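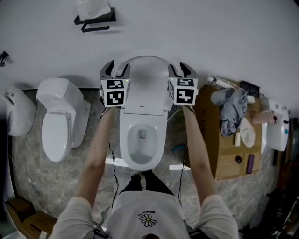
3.2 How people talk about bathroom chores at home

Going in, I figured the money questions would start the arguments. Nope! Out of 49 households in the Lolel sample, 30 brought up the bathroom before I'd asked a thing about it, and a good many of them got pretty heated. (My coauthor Viorica Ilie had called this back at the pilot stage, and she has been very gracious about it.)

Figure 2. Toilet with the lid up, held on both sides.

We coded 423 separate remarks on cleaning, using the scheme in Section 2. Remarks on who does the job were easy to sort. Remarks on how well it gets done were a headache, and Nnamdi Okafor and I went back and forth on them for most of June. Take a line like "he wipes it, sure." Is that praise? I heard a complaint and Nnamdi heard a plain report, so we ended up playing the recordings again and coding by tone of voice.

What surprised me most was how seldom anyone mentioned time. People talked about noticing: who sees the ring in the bowl first, who walks past it, who buys the new brush. That fits with what Greco found in the Drultadero interviews, though his families were bigger and shared one bathroom between two floors, so I wouldn't push the comparison very far.

Only 5 households had a written schedule, and in three of those the person who wrote it was also the one doing most of the work. I'd love to say more about the schedules, but the numbers are too small, so I'll leave them for the follow-up study.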